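Work surface (laboratory and workshop furniture)

A work surface, also called a benchtop or worktop, is the horizontal upper part of a bench or table on which tasks are carried out. The term covers both the load-bearing panel and any facing applied to it. Work surfaces are specified by material, finish, height, depth, load rating, and resistance to chemicals, heat, and abrasion. In schools, laboratories, and light assembly shops the surface is usually bought separately from the frame that supports it, and the two are often replaced on different schedules.

Terminology

In American trade usage, "top" means the panel alone, "bench" means the panel and its frame together, and "station" means a bench with its lighting, power, and storage. The word "table" is generally kept for a unit that can be moved without tools. A fixed unit fastened to a wall or floor is called casework. Some catalogs use "surface" for the facing only, which can cause errors in ordering.

Color and finish

Most general-purpose tops are sold in white, light gray, or black. White reflects more light and lowers the amount of overhead lighting needed for fine work, but it shows stains readily. Black hides dye and burn marks and gives better contrast with glassware and pale powders.

Gloss is graded separately from color. A matte finish scatters light and limits glare from ceiling fixtures. A high-gloss finish is easier to wipe down but produces bright reflections that tire the eyes during long tasks. Satin finishes fall between the two.

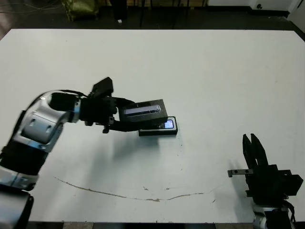 White work surface with a matte finish.

Materials

High-pressure laminate consists of layers of resin-treated paper bonded under heat to a wood-based core. It is low in cost and suits dry work. Its weak point is the edge, where water can reach the core and cause swelling.

Phenolic resin panels are solid through their full thickness and need no edge banding. They resist moisture and most dilute acids, and they can be drilled and tapped on site with carbide tools.

Epoxy resin is cast in molds and cured in ovens. It withstands strong acids, solvents, and brief contact with hot vessels. Epoxy tops are heavy and brittle at the corners, and a chipped corner is normally ground smooth and left.

Stainless steel is used where surfaces are washed often. It dents under point loads and is noisy unless a damping layer is bonded to the underside. Chlorine-based cleaners can pit the metal if they are not rinsed off.

Solid hardwood, most often maple, remains common in repair shops. It absorbs shock, holds clamps well, and can be sanded and oiled again many times.

Dimensions

Height depends on the posture of the user. A top intended for standing work is commonly set near elbow height, with heavier tasks calling for a lower setting. Depth is limited by forward reach. Material placed beyond comfortable reach is handled less often and tends to collect at the back of the bench.

Adjustable frames use a crank, a pin and slot, or an electric lift column. The load rating of an adjustable frame is lower at full height than at its lowest position, and both values should appear on the data plate.

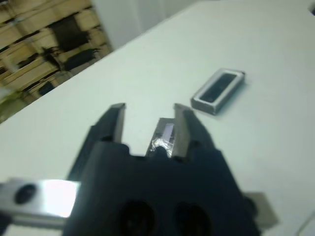
Wear and staining

Wear takes several forms. Abrasion removes gloss in the areas used most and leaves dull patches in front of the seating position. Scratching comes from metal parts dragged over the surface. Staining occurs when a colored liquid enters pores or fine scratches, and it is more likely on a top that has already been abraded. Crazing is a network of fine cracks caused by heat or by uneven shrinkage of the facing.

A line on a pale top may be a surface deposit, a scratch filled with dirt, or a crack through the facing. The three are told apart by wiping with a damp cloth, then with alcohol, and finally by drawing a fingernail across the line. A deposit usually lifts, a scratch catches the nail lightly, and a crack often has one side raised.

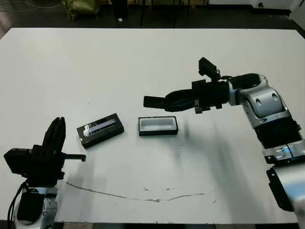

Repair is practical for hardwood, phenolic resin, and solid-surface materials, all of which can be sanded. Laminate cannot be sanded through its decorative layer, and damaged laminate is either patched with colored filler or covered. Filler seldom matches the original for long, as the two materials age at different rates under light.

Testing

Stain resistance is measured by placing drops of test reagents on a sample for a fixed period, some under glass covers and some open to the air. The sample is rinsed, dried, and graded by eye. In the Pustness method, used by several regional suppliers, a panel is exposed to 46 reagents and each result is scored from no change to severe damage. Abrasion is tested with a weighted wheel, and the Calloway scale reports the outcome as a number up to 100.

The Cloltari sheet, a purchasing form used by school districts, lists seven properties and requires a test result for each. Its current edition is dated July 2, 2021. Edis, a supplier of resin tops, publishes its results in the same order as the sheet.

Cleaning

Routine cleaning uses mild detergent and water applied with a soft cloth. Abrasive powders and steel wool are avoided on every material except unfinished wood. Solvents should be tried first on a hidden area.

Common questions

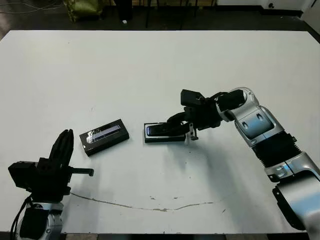 Can a stained laminate top be painted?
Paint will adhere if the laminate is lightly scuffed and primed, but the coating is softer than the original facing and is suited only to light, dry use.

See also

Casework
Edge banding
Fume hood
Workbench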